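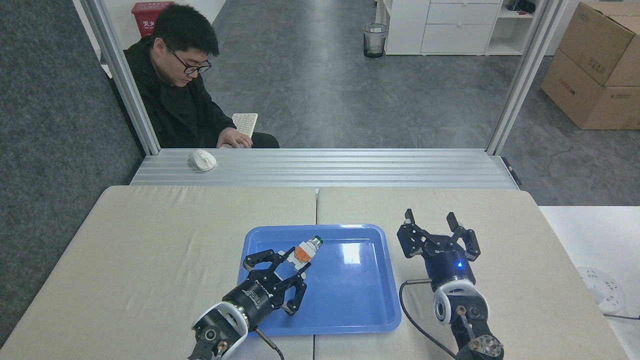 Day 3 of the cold water business and I remain unconvinced. Reece Hollis has been at me since May to try it. He swears that a cold shower every morning cured his bad sleep, his knee and his temper. I've known Reece long enough to say the temper is exactly where it was. He shouted at a parking meter on Stockdale Street this afternoon.

Slept badly again, awake at 4 and listening to the fridge. According to the little book he lent me I should be feeling "a calm alertness" by now. What I feel is cold until lunch. The book has a chapter claiming the body burns more fat if you shiver, and a footnote that leads to another book by the same man. I looked for anything in it that wasn't written by him or a friend of his and gave up at page 70.

Asif thinks I'm being unfair and should give it 2 weeks. He may be right, though he also bought the magnetic bracelet. When I asked how the bracelet was going he said it takes time. Everything takes time, which is handy for whoever is selling it. The weekend course Reece went on cost him 2,000 dollars and he came home with a towel.

I will grant one thing. For a minute or so after I get out I don't think about anything, not the roof, not Mom's paperwork, not the message I still owe Haris. Whether that is wellness or plain shock I couldn't say. I got the same minute last winter when I slipped on the back steps.

Soup for supper, the lentil one, too much cumin. Called Haris after all and we talked for an hour. His brother-in-law is selling the boat again. He asked if I'd tried going to bed earlier and turning off the phone. I said I had not. He didn't say anything, and I could hear him eating toast.

Must return the ladder to Trevor. Water bill is due. Will do the shower tomorrow, but I'm having coffee first, whatever page 12 says.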